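Sorting Trays for a Shared Lab Bench: Project Report
Nusrat Yousafzai, 23/04/2021

The idea was that white trays, one per job, would stop people from mixing up beakers at the Istow bench.
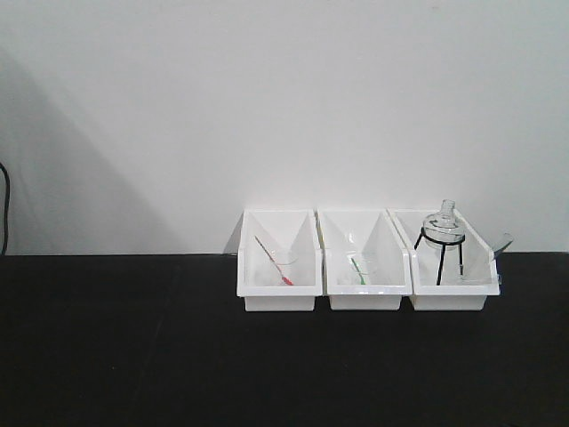 Kristine Ambrosio read the draft and wrote back that people will use any tray that's closest, whatever we tell them. I think she has a point. The red tool in its beaker goes in the left tray and the green one goes next to it, but color only helps if someone looks before putting things down.

We logged 327 returns. Our plan called for 400, and I don't trust a result from a short log. The group also wants to claim the trays save time — we never timed anybody. Clear beakers are hard to spot against white walls, so a darker tray should be tried in September before Nallham orders 2 more sets.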